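Keeping Oil and Gas Lease Papers in Order at Home

If you own mineral rights, the paperwork piles up faster than the royalties do. A lease can outlast the person who signed it, so set up your files for whoever opens the drawer next.

Start with one folder per tract, not one per company. Companies sell their leases to each other. A well drilled by Randent can be paying you under the name Sutico two years later, and a folder labeled with the operator is out of date the day the letter comes. Label it with the county, the parcel number and the acreage instead.

What goes in each folder:

The recorded lease, with book and page number
Any amendment or extension
Division orders, signed copy
Letters about a change of operator
A plat or map of the unit

Check stubs go somewhere else. Keep them by year in a plain envelope and write the owner number on the front. Stubs on thin paper fade, so copy them before you put them away.

Write the end of the primary term on the outside of the folder in pencil. Do the same for any shut-in payment date. If yours falls in August, put a note on the kitchen calendar in the spring.

Check the decimal on every new division order. Divide your net acres by the unit acres, then multiply by the royalty rate. With 58 acres in a unit of 998, the first number is 0.0581. If the order shows something else, call before you sign — corrections are slow once checks start going out.

Storage

Basements are hard on paper. Use an upstairs closet, and keep boxes off the floor. A plastic bin is fine for papers that are fully dry. Skip rubber bands and use cotton string or a flat clip. A full bin of paper is heavy, so two small ones are easier to move than one large one.

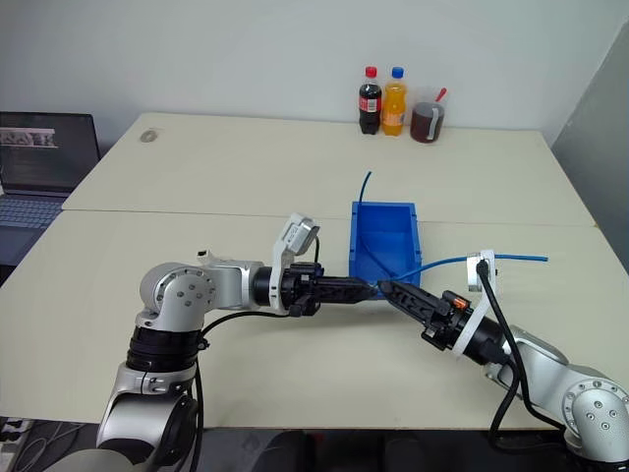
Blue plastic storage bin on a tabletop.

Originals of recorded leases can be replaced with certified copies from the county, but unrecorded letters can't. Scan those first, at 300 dpi, and save them under the tract name and the year.

Updated June 2018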